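Kitari two-finger gripper kit, reviewed after 10 months
Rating: 4 of 5

I bought this kit for our small lab, where we teach an arm to do housework on soft things: towels, blankets, cushions. We paid 786 dollars for the base set, and I want to write mostly about money, as the other reviews speak only about grip force.

The price on the page does not include the wrist camera bracket or the cable. With both from Runum, we spent 92 dollars more. Please put this in your budget from the start, our purchase form had to be signed again and it took 2 weeks.
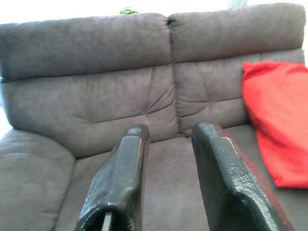 Fingers are a consumable, and I did not plan for this. The coating gets scuffed and the black goes gray at the edges. For fabric work I can live with it, but you should order a spare pair together with the kit, because shipping a single pair later is expensive. I also compared with the Prarkisus model. It is stronger, but the spare parts come only as a full set, and for us this was too much.

Also think about furniture. A couch takes more floor than a test table, and we had to rent a bigger room in December.

What I miss is a clear price list for parts. I had to write to the seller two times. The answer was polite and slow.

I would buy it again, with the spare fingers in the first order.

Domínguez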